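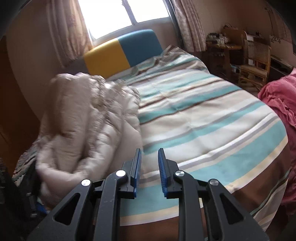 The sheets first. Then the comforter. Then the stairs, then the van by two, and if the van was gone by the time she got down there, well, then it was gone and she'd take the bus to Clollent like everybody else.

Dorothy Pickering had made this bed maybe a thousand times. Stripes across, never up and down. Brown stripe at the bottom where it hid the dirt from the dog. Dog was dead now. Stripe still brown.

She tugged. Smoothed. Tugged again.

"You don't have to make it," Graham said from the hall. "They're going to strip it all anyway."

"I know what they're going to do."

Graham Naylor, brother in law, big shoes, always in a doorway. He had the envelope in his shirt pocket, she could see the corner of it. Five hundred dollars and a receipt from Khoury Estate Clearance dated 4/3/18, the whole upstairs, contents as seen. Contents as seen! As if anyone had looked. A boy with a clipboard had stuck his head in each room and said bed, dresser, curtains, and wrote it down, and that was thirty one years.

The comforter wouldn't go. It never would. You folded it and it breathed back out at you. Walt bought it in September the year the furnace quit, drove all the way to Grendedari in the rain for it and came home with the wrong size, too big for the bed, too big for the closet, and they slept under it like two people under a hill. She got it in half. Got it in half again. It slid off to the left and she let it lie there.

"Dot. Two o'clock."

"I heard you."

"It's ten till."

"Then it's ten till, Graham."

Light coming in hard through the window. She'd meant to wash the curtains. Pink flowers, her mother's choice, Walt hated them and never said a word, only closed them at night with one finger like they might be wet. Her sister wanted them. Her sister could come get them then.

Pillow. She picked it up and put her face in it quick, before he could see. Soap. Just soap. She'd washed it back in the winter without thinking, threw it in with the towels, and sat down on the basement steps after, for a long time, with the machine going. So. Soap. She shoved it up against the headboard and didn't plump it.

That headboard. They'd fought over it in the store, right there in the aisle at Jernora, him for the yellow and her for the blue, out loud, people going around them with their carts. And the salesgirl very softly saying well, there is one that comes in both. They laughed so hard they had to sit down on a display couch. His side yellow. Hers blue. She'd slept on the blue side last night, all the way over on it, one arm hanging off.

What else. The zigzag throw, no, leave it. The bag. Where was the bag. Reading glasses, pills, the good scissors, his watch wrapped up in a sock. Okay. The list said check under the mattress and she checked under the mattress, and there was nothing there but a bus transfer so old the ink was gone. She put it in the sock with the watch.

"They'll give us till two fifteen maybe," Graham said. Quieter. He had come in as far as the dresser. "I could go talk to them."

"What would you say?"

He thought about it. "I'd ask about the van. Men like to talk about thier vans."

"Go on then."

Big shoes on the stairs. The front door, then voices, then somebody laughing out in the driveway.

She sat. On the yellow side. It was lower over here, it dipped, she'd forgoten that, how you rolled a little toward the wall and had to brace your foot. All those years him bracing his foot. She tried it. Heel down, knee up. From here you got the window and a piece of the Hendersons' roof and that was what he looked at every morning, a roof, and he used to tell her the weather off it before she had her eyes open. Frost. Dry. Bird on it.

No frost today. No bird.

Horn outside, one short one. Not mean about it.

She got up and the bed kept the shape of her. She reached down to smooth it out and had her hand flat on the stripes already, and then Graham hollered up something about did she want the lamp, and she said what lamp, and went to see.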